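The Return of the Red Room
After many years of white walls, people in the small towns of the north are again mixing strong colors

When I moved to Jorkevholm, the first thing I bought was white paint. I bought it without thinking, as one buys salt. The apartment had a kitchen the color of old mustard and a hall in brownish red, and I was certain that both were mistakes made by the previous tenants. It took me one weekend to cover them. It took me four winters to understand that I had made the place colder.

I do not mean the temperature, although my neighbors would argue also about that. In January the daylight in Jorkevholm comes late and has a blue tint, and a white wall accepts this tint completely. By two in the afternoon my kitchen looked like the inside of a refrigerator. My neighbor across the stairs had kept her hall red, and when her door was open I could see it from my own doormat, and I envied her.

So I began to ask people about red walls, first as a private matter and then for this magazine.
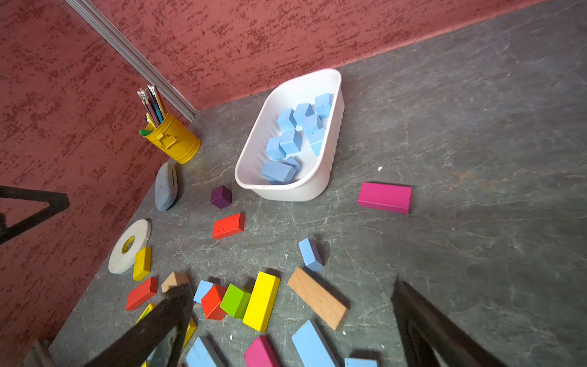 The cheapest strong color in this region was always an earth color. Ocher is yellow when it is dug up, and when it is burned it turns red, and both were sold in paper bags by the pound. A family who could not pay for wallpaper could still pay for a bag of pigment, some lime and a brush. In the fishermen's houses by the old harbor, you can find five or six layers of it if you scratch carefully behind a door frame: red, then a darker red, then a pink that somebody probably regretted, then red again. The white on top is usually the youngest layer and the thickest one.

The paint shop Þrastardóttir, on the street behind the harbor, still sells pigment by weight. There is a counter with drawers, a scale, and a smell of linseed oil which stays in your coat until the evening. The shop offers 70 shades, and on the color card the reds take more space than all the greens and blues together. They have names that do not help the customer very much. "Boathouse" is nearly orange. "Sunday" is so dark that I took it for brown until I saw it beside a real brown. The woman at the counter told me that buyers used to ask for red only for summer cabins, and now they ask for it for bedrooms and even for bathrooms. She advised me to paint a big piece of cardboard and carry it through the apartment for one week. I did this, and I felt foolish, but she was right. The shade I loved in the shop was terrible after dark, when the lamps were on, and the one I had nearly refused became warm and quiet.

Perkthorpe, one hour to the south by bus, has 1,082 inhabitants and, as far as I could see, not one shy wall. The town has no architectural fame. The houses are low, with small windows, and from outside they are gray or tar black. Then a door opens and you are standing inside a tomato. I was invited into several homes there, each time with coffee, and each time the owner apologized for the furniture and never for the color.

What surprised me was the surface. I expected smooth walls, and I found walls that were rubbed, combed, stippled with a dry brush or thrown with sand in the plaster. One man had worked with an ordinary kitchen sponge. A smooth red wall, he explained, shows every finger and shines under the lamp, while a rough one drinks the light. He had done his living room in two evenings and then lay awake the whole night, afraid of what he would see at breakfast. At breakfast he liked it.

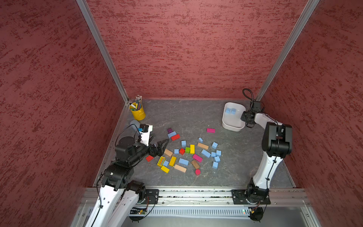

The most common fear about red is that it will fight with everything else one owns. People imagine that they must buy new curtains and a new sofa, and hide all the children's things in boxes. In my experience the opposite happens, because red is a generous background and it is white that makes a room look untidy. Look at what a scattered pile of colorful wooden toy blocks does between walls of deep, mottled red: the blocks seem to belong there, and the gray marble pattern under them looks calm in place of cold. Gray is the old partner of red in this region. In Perkthorpe the floors are very often painted gray, and the slate of the doorsteps is gray too, so the eye has somewhere to rest.

There are, of course, ways to do it badly. The ceiling is the usual problem. If it is low and you leave it pure white, the wall stops like a badly cut haircut, and if you paint it the same red, tall guests will bend their heads. The better solution is a white with a little of the wall color stirred into it, a spoonful for a bucket. Corners also need patience. With a rough finish, it is best to do one wall per day and let it dry before the next one, otherwise the brush from the second wall destroys the edge of the first.

Then there is the cost. Grudivo, the regional paint maker, sells a ready-mixed textured red that covers a medium room for some 200 in our currency. Pigment and lime cost much less, but they ask for time, and for old clothes. A full job by a professional, with repair of the plaster under it, can pass 1,000 very quickly. I mention this because many articles about color are written as if paint came out of the tap.
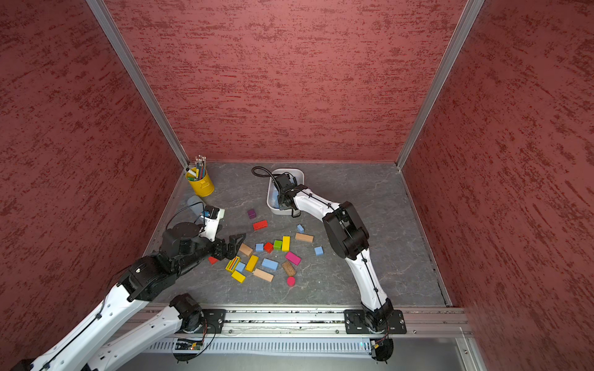 Dusty red walls with the look of rough stucco, and gray marbling between them.

I also spoke with people who had tried red and gone back. A young couple in Jorkevholm lived with it for one year and then painted everything pale green. They said that the room was always a little too awake — they came home tired and the walls wanted to talk. I believe them. Red is not for every room, and for some people it is not for any room. A teacher in Perkthorpe keeps hers only inside the pantry, where she sees it for ten seconds at a time, when she goes for flour.

In my own apartment I started with the hall. First I scraped a small square by the light switch and found the brownish red of the earlier tenants, still in good condition under my white. I took the chip to Þrastardóttir in an envelope. They held it against the card for a long time, under the lamp and then at the window, and decided that it was "Boathouse" with a little "Sunday" in it. I have bought two bags. The kitchen I will leave until spring, when I can open the windows, and I am still carrying the mustard-colored cardboard from room to room.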